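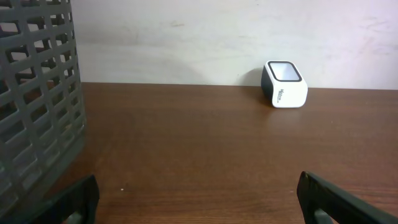 About Skarach

Skarach tests small robot arms for people who are thinking of buying one and would like a second opinion first. We don't sell arms, we don't take commission, and we turn down jobs where the answer has been decided before we get the call.

We started after sitting through too many trade show demos. An arm picks up a block, people clap, and you go home with a brochure. What happens when somebody moves the block is usually left for after the invoice. We have been asking that question since August 2011, and we still get some odd looks for it.

Open days

We hold open days at our workshop on Moussa Street. The setup is dull on purpose: a wooden table, a plain wall that could use some paint, a gray plastic basket, a small white device toward the back. The gripper has two fingers. You pick the task, within reason, and you can move things while the arm is working. Visitors tend to be harder on it than we are.

Failed attempts go on the same sheet as the good ones. At the November 2018 open day we logged 405 attempts, and 356 of them ended the way the visitor had asked. Some guests found that impressive. A bakery owner told us she would fire anybody with that record. We think both had a point, and we printed the number without a chart.

What we don't promise

We won't tell you that an arm will pay for itself in a year. It might. Most of the savings figures we get sent leave out the hours spent setting the thing up, and those hours are yours.

We also don't think much of "learns on its own" as a sales line. Ask who does the teaching, how long it takes, and who pays when the product changes shape.

Our reports

Each report follows our Kostum checklist, now in version 7, and comes with the full log. Older logs are kept in the Belix archive, which any visitor can read at the workshop. Bring your own object to an open day if it fits on the table. Glassware is at your own risk.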